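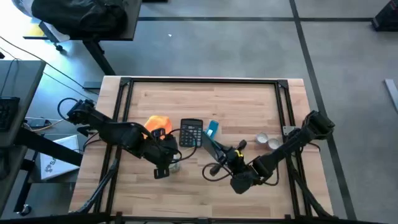
1/ Thread on desk tidying, specifically the last square metre, where the small things live. Long, and mostly about calculators, tape and notebooks. Mute as required.

2/ Starting point: a work table with no drawers. Everything that would go in a drawer goes on top. Over a year that comes to a calculator, tape, a bottle, a jar, notebooks, and something soft that belongs in a coat pocket.

3/ The usual advice is to buy a drawer unit. I tried the Kimus under-desk one in December. The runners take up 2 cm of knee room and the top drawer won't clear a desktop calculator. Returned it.

4/ So the surface has to do the work. My rule is by reach. Zone one is what the hand gets to with the elbow still on the table. Zone two needs a straight arm. Zone three means leaning, and anything in zone three should be used once a day at most.

5/ Zone one stays clear apart from the job in hand. Most people put the pen pot here. Pens roll, pots tip, and the space is worth more than the second saved.

6/ Zone two, calculator. A proper desktop one with a sloped face, keys you can find without looking. Phone calculators are fine for splitting a bill. They are poor for a column of figures, where you want the display to stay awake.

7/ Placement: display away from you, keys square to the table edge. If it's at an angle you will mis-key the bottom row. I tested this on myself over 200 entries and the error count doubled. Small sample, one tired operator, but I've kept it square.

8/ Zone three, along the back: whatever stands up by itself. Bottle, tape dispenser, calculator when it's off duty. Tall items at one end. A bottle in the middle of the row gets knocked by anyone reaching past it.

9/ Tape dispensers. Buy the heavy kind. The light ones need two hands, one to pull and one to hold the thing down, and then you have no hand for the parcel. Pernix do a weighted one. The blade dulls in a year or so and the spare costs nearly as much as the dispenser, which I regard as poor design.

10/ Park it next to the calculator, sides touching. Two blocks side by side behave as one block. They don't creep, and there's no gap to collect paper clips.

11/ Soft things are the hard part. Hats, pouches, cloths. They have no edges, so they never look put away, and they spread. Mine ends up against whatever is tallest. Options, in the order I tried them:

- hook under the table: worked, forgot it was there
- folded flat under the notebook: notebook no longer flat
- in a tray: tray fills with other things by the evening
- on its side at the back, in front of the bottle: current arrangement 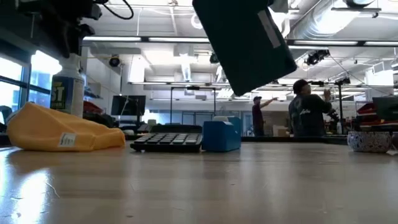 12/ Notebooks and cases, the flat dark rectangular sort. Lying down, one of these covers more table than everything else put together. Standing up, it needs something to lean on. I use a Delorme steel bookend, the short one.

13/ Label on the long edge, never on the front. On a shelf or in a row the front is hidden. A pale strip with dark lettering is readable from a chair. Mine is 12 mm tape, which is wide enough for one line and a date.

14/ If you keep more than one of the same colour, label both ends of the strip. I have filed the wrong one upside down more often than I'd like to admit on a public site.

15/ Small tubs and jars. Clear only. An opaque jar is a jar of unknown screws. One jar per desk, and when it's full you empty it before you're allowed a second.

16/ Surface care, as somebody always asks. Pale wood shows fine scratches when the light comes in low from a window, and almost nothing otherwise. Look along the table, with your eye close to the level of the top, before deciding it needs work. Half the marks will be hairs or dust.

17/ For the rest: dry cloth, then a barely damp one, along the grain. I use Tamisell wood soap at half the strength on the bottle. Full strength left a tacky film which took longer to get off than the original dirt did to arrive.

18/ Do not slide things back into place. Lift them. Calculators and dispensers have feet, and the feet pick up grit. Most of the arcs on a table top come from one object being nudged sideways every day.

19/ The reset. Done at the end of the day, always in the same order:

- flat items off first, so you can see the table
- calculator back to the row, keys facing forward
- tape beside it
- bottle to the end, cap checked
- soft item last

20/ Flat items first matters more than the rest of the list. If you leave them until the end you will put small things on top of them, then move the small things twice.

21/ Time taken: 2 minutes when I do it daily. If I skip a few days it's more like a quarter of an hour, most of it spent reading bits of paper.

22/ Things I've stopped bothering with: cable clips with adhesive backs, desk mats (they curl), monitor risers with a slot for a keyboard, anything sold as an organiser with more than three compartments.

23/ Things I'd still like: a bookend with a rubber base that doesn't mark pale wood. Felt slides, cork crumbles, and the black rubber leaves a grey line. If you have one that has survived a year, post the make.

24/ Several replies asking about depth. Mine works at 70 cm. Under 60 there's no zone three, so put the bottle on the floor or a shelf and give the back row to the calculator and tape.

25/ And to the reply asking about left-handed layout: mirror the back row, leave the calculator where it is unless you key with the left. Plenty of left-handers I've worked with key with the right and write with the left, and it suits them well.

26/ Correction to 17: half strength means one cap to 2 litres, going by my bottle. Older bottles have a bigger cap. Measure it.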